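走廊不是仓库，可谁信呢

整理课教人把东西请出房间。东西出了房间，多半就停在门外。 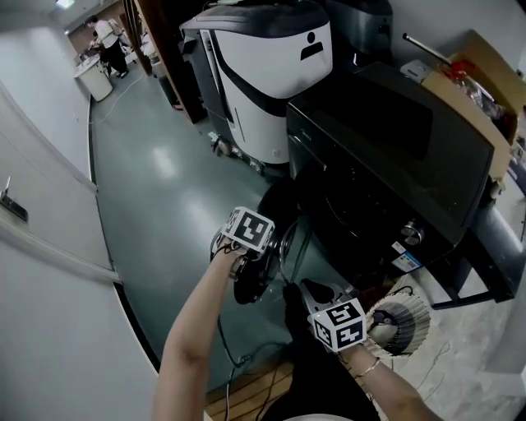 走廊一角：支架旁的黑色电器，地上的白色长线，墙边敞着口的纸箱。

Stiltham那栋楼的物业守则第一页写着，走廊“应始终保持畅通”。守则是彩印的，用的纸比楼里大多数合同都厚。我去的那天是星期二，上午十点多，从楼梯口走到尽头的小房间，一路绕开了机器、架子、纸箱，还跨过一根线。没有人觉得这有什么。跟我一起走的Mererid Price连脚都没低头看，跨线的动作熟得像上台阶。

她在这栋楼里租了一间做布艺的工作室，搬进来时请过整理顾问。顾问来自一家叫Custulano的公司，收费3,000，服务内容是一次上门、一份清单和一叠印着公司名字的标签卡。清单的核心意思可以用一句话讲完：凡是不能立刻说出用途的，一律离开工作台。

“离开以后去哪儿？”我问她。

“清单上没写。”她说。

我把Custulano的小册子借回来看了两遍，确实没写。小册子里的房间都很漂亮，窗边有植物，台面上只有一把剪刀。册子里没有一张走廊的照片。我参加过三家机构的整理课，看过的讲义也有一摞，印象里门一关，课就结束了。门外那一段好像归另一个学科管。

可是走廊明明是一栋楼里最诚实的地方。房间可以为了客人收拾一下午，走廊很少有这种待遇。

先说大件。

大件电器一旦出了房间，就很难再回去。原因很没有诗意：重，不好抓，过门的时候要有人扶着另一边。照片里那台黑色的，顶面很亮，正面有个银色旋钮，旋钮下面贴着蓝白两色的标签。它旁边有支架，支架的金属腿落在地面上。单看这些，它的体面程度超过我家厨房里的任何一样东西。体面的东西放在走廊里最麻烦，因为谁也不好意思说它是垃圾，谁也不肯说它是自己的。

Rhodri Ruddock在楼下修小家电，他对“闲置”这个词意见很大。他的铺子每个月都有人送来“闲置”的机器，问他值不值得修。他的做法是先问对方上一次用它是什么时候，答不上来，他就不接。

“十个人里有八个答不上来？”我替他估了一下。

“我不数。”他说，“反正答得上来的人一般不会说闲置，他们说坏了。”

这个区分我觉得比任何一本整理书都管用。坏了，是机器的状态；闲置，是人的状态。把人的状态写在机器的标签上，然后推到走廊里去，事情看起来就处理完了。

整理行业很喜欢标签，Custulano尤其喜欢。Mererid手里那叠卡片分三种颜色，分别代表留下、转让和待定。她把待定的那叠用光了，转让的一张也没拆。顾问后来在电话里建议她再买一包待定。我对这个建议的商业诚意没有疑问，对它的其他部分有很多疑问。

纸箱的边上常常夹着一张卡，这我倒不反对。我反对的是卡片写完以后大家就放心了。标签应该催人做事，现在它的功能更接近请假条。箱子里如果塞着包装，红的、透明的，混在一块儿，写一张卡也分不开它们。分开只有一个办法，蹲下来，把手伸进去，一样一样拿出来看。这个过程很无聊，拍不出前后对比图，所以课上不怎么讲。

我让Mererid当着我的面清了她自己的一箱。箱子放在她工作室门口，里面是两年来的包装袋、垫材和说明书。她先挑出还能用的气泡膜，再把说明书一本一本翻过来看型号。有一本是她已经送走的缝纫机的。另有一本，她家里从来没有过那个型号。整箱清完用了20分钟，留下来的东西装不满一个鞋盒。

“顾问说这要半天。”她说。

半天的价钱和20分钟的价钱当然不一样。我没有把这句话说出口，现在写在这里。

然后是线。

我对整理术最大的不信任来自线。所有的教材都有一页讲线：扎带、魔术贴、理线盒，外加一张所有插头朝同一个方向的照片。我在自己家照做过。扎好的线束在抽屉里躺了一年，每次要用其中一根，就得把整束拆开，用完了再扎回去。扎到第三次，我把扎带扔了。

走廊里的线又是另一种麻烦。一根白色长线从近处一直蜿蜒到后面，颜色落在蓝绿色的漆面地板上倒还看得清，换成浅灰的地砖就难说了。地面又亮，顶灯照下来一片一片反光。Brahim El Fassi以前在Rarkthorpe管过一座旧纺织厂改的办公楼，他对我说，在那种反光的地面上铺线，他宁可选最难看的颜色。

“设计师要白色，白的好看。”他说，“我要橙色。我们吵了一个星期，最后铺的是白色。”

“有人绊倒吗？”

“我绊倒了。”

他后来给那座楼定了一条规矩：线过走廊必须贴墙走，贴不了墙的，当天收。规矩写得很短，贴在每层的门边，没有彩印。据他说，前半句大家遵守得很好，后半句从来没人遵守。我问他为什么还留着后半句，他说删掉的话，前半句也会没人遵守。

我把这条规矩讲给Mererid听，她想了一下，说她楼里的墙边已经满了。这也是事实。墙边那一带是走廊里最抢手的地皮，凡是细长的东西都往那儿去：杆子、卷轴、拆下来的帘轨。一根金属杆斜靠着墙，占的地面不到一只鞋，看着人畜无害。可是它一靠上去，下面那块地就被它圈住了，纸箱很快跟过来，因为“反正那儿已经放了东西”。我见过的走廊，没有一条是一天堆满的，全是从一根杆子开始的。

关于杆子，Sorcha Mac Giolla有不同看法。她给剧团管道具，仓库在Rarkthorpe边上，常年要和细长的东西打交道。她认为杆子靠墙没有错，错在没有横着的东西挡住它。她在仓库的墙上钉了一道绳子，高度到腰，所有杆子都插在绳子和墙中间。绳子是从一块旧幕布上拆下来的，没花钱。

“Dafis有卖专门的架子。”她补充道，“900一个。我去看过，就是一道绳子，他们换成了铁的。”

Dafis的架子我也去看了，做工没得挑，焊点打磨得很干净，店员介绍说可以挂10根杆。我问如果只有两根呢，店员说那就显得更宽敞。我没有买。

写到这里应该承认，我并不讨厌收拾东西。我讨厌的是收拾被讲成一种性格。Custulano的小册子里有一句话，说混乱的走廊来自混乱的内心。我把这句话念给Rhodri听，他正蹲在地上拆一台风扇，螺丝放在一个果酱瓶盖里，风扇的网罩靠在椅子腿上，线从膝盖中间垂下去。他说他的内心很好，就是缺一张大一点的桌子。

干活的时候，地面本来就会变成桌面，这一点讲义里从来不提。手里拿着一个圆的零件，另一只手拿着另一个，中间还挂着一根线，人在这种时候没有第三只手去把周围摆整齐。零件先放哪儿，取决于膝盖在哪儿。拍整理照片的人总是等活干完了才来，所以他们眼里的地面永远空着。

Rhodri有一个办法，我觉得值得抄下来。他拆东西之前先在地上放一块板，所有拆下来的都不许离开这块板。板有多大，摊子就有多大。有人敲门，他连板一起推到桌子底下。他的板是一扇旧柜门，把手还没卸，推起来正好有地方抓。

我问他这个办法叫什么名字。他说就叫板。

带边的、有褶的东西，他会单独搁在板的一角，褶子朝上。他说褶子最怕压，压过的折痕怎么捋也回不到原来的样子。我拿家里一把旧纸扇试过，他说得对。整理课教的是叠放，叠得越高分越高，碰到有褶的东西也照叠。去年有位讲师当着我们的面把三个百褶灯罩摞在一起，摞得很漂亮，取下来的时候最底下那个歪了，她把它转了个方向继续讲。

Stiltham那栋楼里也有不买账的人。Nuanchan Thongdee在走廊中段租了一间做标本画，画桌正对着门，门白天都开着。她是全楼唯一一个走廊上没放东西的租户，我以为她会是整理术的活广告，结果她一节课都没上过。

她的房间里非常挤。颜料、纸卷、压花的木板，一直堆到窗台。她说她宁愿自己挤一点，“放到外面的东西，我会忘。忘了就等于没有，那我为什么要留着？”

这话听上去和Custulano的清单有几分像，推出来的做法却完全相反。清单让人先把东西请出去再考虑，她是考虑好了才让它出去，一出去就出楼。每到五月她清一次，清出来的放在楼下的矮墙上，下午去看，通常已经没有了。没被拿走的她再抱回来，第二年五月重新放一次。有一盒铜版纸放了三年还在，她现在拿来垫桌脚。

我问她对走廊里的那些机器和箱子怎么看，她往门外看了一眼。

“晚上会撞到。”她说，“白天还好。”

物业的守则我最后又翻了一遍，想看看它怎么定义“畅通”。没有定义。第四页倒是有一条，说租户可以书面申请在走廊临时存放物品，期限由物业视情况决定。我问前台有没有人申请过，前台说有，很多。我又问有没有到期的。她打开抽屉，找了一会儿，说那个文件夹可能放在外面的架子上。

我们一起出去找。架子上有一摞卷起来的海报、一盒粉笔和别人的雨伞，文件夹没有找到。她说下午再看看，让我留个电话。

Mererid那一叠没拆封的转让卡后来给了我。我拆开用了一张，贴在自己家走廊的旧加湿器上，写了日期，写了要送去的地方。到交稿这天，加湿器还在原位，卡片的一角翘起来了，我用胶带按了回去。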